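Progress report to the Zwane Fund, for the period ending in April
Project: Lives on Stage, biographical archive of the Skolalari theater

We thank the Fund for its patience with this report, which comes two weeks later than we promised.

The aim of the project is to prepare biographical entries for the actors, directors and writers who worked at Skolalari before it closed. In this period we finished 44 entries. Each one gives birthplace, family, training, first role and later work in film or television, and each was read by a second editor.

The scanning of programs and letters is also complete. We have now 3,664 pages in the database. The quality is good except for the Jandero tour programs, where the paper is very thin and the text of the other side shows through.

Four entries are on hold. In these cases the family members do not agree with the printed sources on marriages or on the year of birth. We wrote to the families and will publish only what can be confirmed by a document.

The spending is within the budget. Only the line for translation is higher than planned, and we ask permission to move money to it from travel.

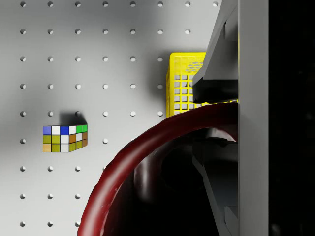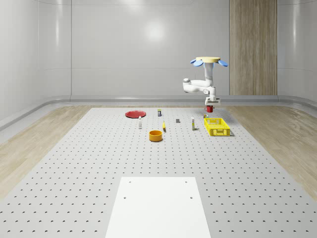
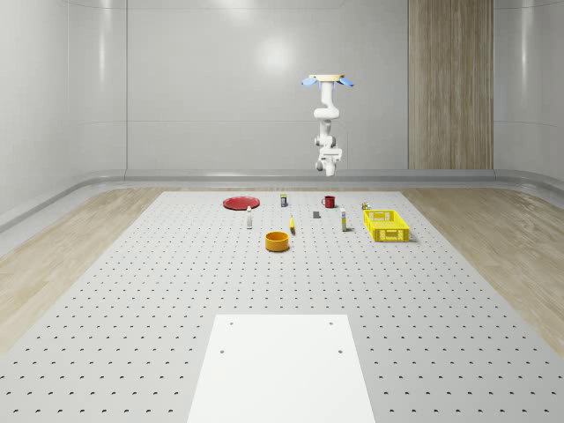

For the next period we plan four longer portraits, all of them about persons who both acted and wrote for the company. The publisher Tosaseo has agreed to look at the first one. We also would like to correct the index of stage names, because several actors used two names and they appear now as different people.

Our question about the rights for the family photographs is still open. We would be grateful for an answer before the editors start with the portraits.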